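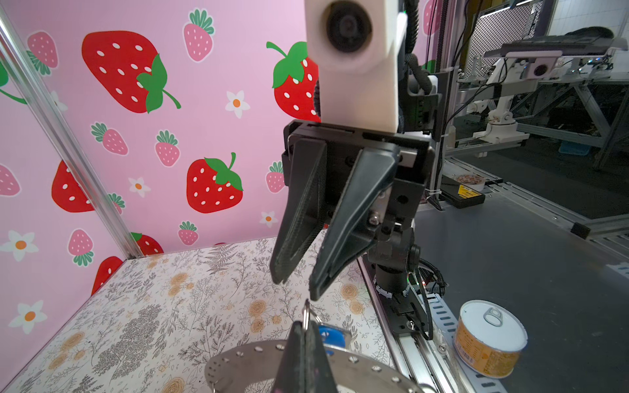 When a small company plans to buy its first robot arm, the discussion is nearly always about the price of the arm. I think this is the wrong place to begin. At Manurung we made our plan for September in this way, and I was one of the people who signed it. The quote from Zaltumeo was clear and polite, and we believed that it was the budget. But look at what stands near two working grippers: aluminum rail, a camera in a printed housing, a bundle of cables, a roll of tape on the table. Each of these things must be chosen and paid for by somebody, and in our first plan they had no line at all.

For the small parts we later wrote down 3,124 dollars. Some 515 of this was only for cables and brackets. My colleagues from purchasing found it too much — I find it too little, and I would prefer to cut the software license from Pillon before I cut here.
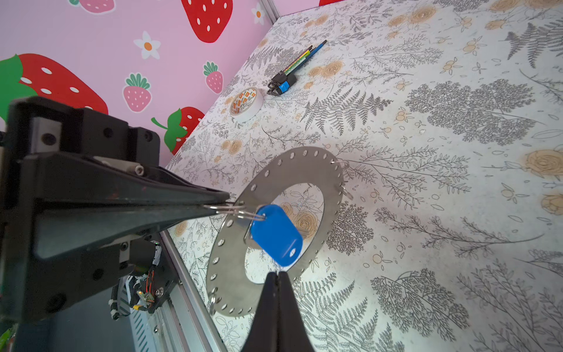
A perforated metal ring with a blue tag, held between two gripper fingers.

A thin part like this one also belongs in the budget discussion. A seller likes to show you a cube. Your own parts have holes, wire loops and tags, and the fingers which are good for a cube may be bad for them. I would therefore ask for a trial with your own parts before any order, even if Gurken or another seller wants money for it. We reserved 66 hours for such trials, and I would defend every hour in front of the director.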